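上个月把双臂扫码工位的操作规范改到了第 9 版。前面几版都是开会改的，这一版是我搬了把椅子坐在工位边上改的，所以改动最多。趁还记得，把改了什么、为什么改写下来，给以后接手的人看，也给自己留个底。

先交代范围。规范只管一件事：桌上放一个小件，一只手拿扫码枪读面单，读完按结果进筐。上游的输送带、下游的码托都不归它管。安全距离和急停那部分沿用全库统一的文件，我没有动，也没有资格动。那份文件归 Rukhsana Cheema 管，有问题找她。

旧版的毛病是写得太像说明书。关节限位、供电、上电顺序占了一大半，真正每天要看的几条挤在最后一页。Keegan Paquette 带夜班，他跟我说班上的人只看贴在柱子上的那张纸，规范正文没人翻。所以这版先写那张纸，再写正文。

## 一件一扫

第一条：桌面上同一时间只放一个待扫件。听着像废话，旧版里却没有这句。7 月我们查过一批错绑的单子，一共 41 单，大部分是两个件挨得太近，枪读到了旁边那张。加上这条之后还要配一条：面单朝上，件平放，不许靠在筐边上。件歪了由人摆正再继续，摆之前先按暂停。

第二条：枪口朝下对着面单，读码时另一只手不碰件。有人觉得按住会稳一点，我们试过，小纸盒平放在木桌面上本来就够稳，手伸过来反而容易挡住条码的一角。例外是软袋，袋面鼓起来条码会变形，允许先压平，手离开后再读。

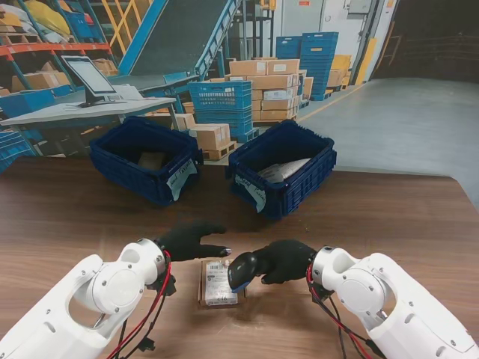 ## 筐和标签

第三条：筐放在桌子远端，并排，标签朝操作侧。标签可以手写，但字要大，用黑色记号笔，胶带贴牢。以前规定必须打印，结果打印机一坏，大家就用没有标签的筐顶着，比手写差得多。规范写得太严，现场做不到，最后等于没有。

第四条：开工前看一眼筐底。上一班剩下的件要先登记再移走，不能直接往上面放新的。这条是 Shoaib Farooqui 提的，他在收尾对账的时候吃过亏，一个件在系统里躺了 3 天，人一直在找。

第五条：筐的位置一旦示教好，班中不换左右。要换就停机，重新确认点位，在交接本上写一行。不用写长，写清楚换了什么、谁确认的就行。

## 读不出来怎么办

这一段吵得最久。Ankit Agarwal 的意见是读三次不成就转人工，我原来想写五次。后来翻了 3000 条读码记录，第三次之后还能读出来的很少，多出来的两次基本是在耗时间。于是按他的写：三次，转人工，件放到桌外的异常位，不进任何一个筐。

另外加了一句：不许为了让它读出来去撕面单、折面单。面单破损按破损件走流程。补打面单要由当班组长确认，新单贴在旧单旁边，两张都留着，方便后面查。

## 线和手套

第六条是线。腕部挂下来的那几根，每班开始前看一遍，有没有磨破，有没有可能扫到桌上的件。旧版写的是“线缆应妥善固定”，这种话没法检查。现在改成：手臂走完一个完整动作，线不碰件、不碰筐，算合格；碰到了就停，重新绑。

第七条是手套。两只手戴同一种，指尖破了就换，不补。换完先空抓几次扫码枪，确认握得住，再放第一个件。旧手套别留在工位上，容易被下一班拿去用。

桌面也归在这一条里。有划痕没关系，有胶渣不行，面单粘住了，拿起来就会带坏。换班时用铲子铲干净，湿布擦过的地方干了再开工。

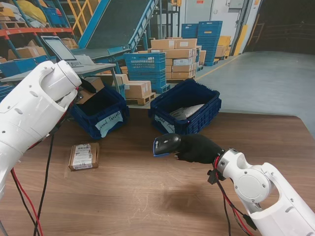 *全文阅读约需 5 分钟*

## 谁说了算

规范最后加了半页职责，以前没有。当班的人有权停机，不需要先请示。恢复运行要两个人看过，一个看手臂，一个看桌面和筐。参数只有工程这边能改，改完要在规范后面的表里填日期和名字。

Busisiwe Shezi 看完初稿，问了一句：如果停机的人下班了，谁来恢复？初稿里确实没写。现在补上了，由接班的组长和工程值班一起恢复，停机原因必须先写进交接本。原因不明也要写“不明”，不能空着。

还有一件没定下来。Harawira 那边的工位想直接用这份规范，他们的件比我们的大，有些面单贴在侧面，第一条里“面单朝上”就不好执行。我的想法是他们单独出一个附录，正文不动，附录里写清楚侧面单怎么摆、枪从哪个方向读。他们还没回复。

排版上也改了点。每条不超过两行，编号不跳，废止的条目留着编号，写“已废止”。这样夜班在电话里说“第四条”，两边说的是同一件事。柱子上的那张纸现在是一页，字号调大了，隔着桌子能看清。

正文从原来的将近 9 页缩到了 3 页，上电那部分挪去了维护手册。下次修订等 Harawira 的附录有了着落再说，中间要是有人发现哪条做不到，直接在纸上划掉，旁边写上原因，我每周会去收一次。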